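Search this site Enter keywords Go

Bisham Community Choir
Minutes of the May planning meeting

Siu-fong Huang opened the meeting at 7 p.m. The minutes of the previous meeting were approved with one correction: the alto section rehearses in the side chapel, not the hall.

1. Summer concert
The program is settled apart from the closing piece. The director prefers the Lại setting, but the tenors asked for more time with it before a decision is made. It stays on the list for now. Doors will open at 6:30 p.m.

2. Choir shirts
Members agreed to wear plain blue short-sleeved shirts for the outdoor set and black for the evening. Anyone who still needs a size should tell the section leader before the next rehearsal.

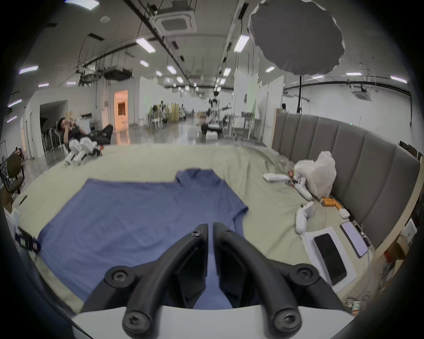

Blue short-sleeved shirt, laid out on the table.

3. Music hire
Akent Music can supply 28 vocal scores for the main work. Scores must go back within 14 days of the concert -- last year three went back late and we paid for them. Pencil markings only, please, and erase them before handing the score in.

4. Finance
The balance stands at over $3000. The organ tuning bill has been paid. Plorkon Printing has quoted for the concert programs and the quote was accepted. Dues for new members will be collected from September.

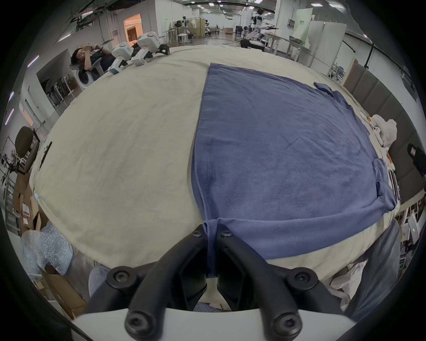

The question of a reduced rate for students was raised again and put off until the fall. Siu-fong will find out what other choirs in the county charge.

5. Rehearsals
There will be one extra rehearsal, with the organist, in the week before the concert. Basses are asked to come at 7 p.m. and everyone else at 7:30. Parking behind the church is limited that evening -- use the street if you can.

6. Other business
The piano in the hall has a sticking pedal. It has been reported.

The meeting closed at 8:40 p.m.

Recent items
Minutes of the spring meeting
Rehearsal schedule
Concert tickets
Joining the choir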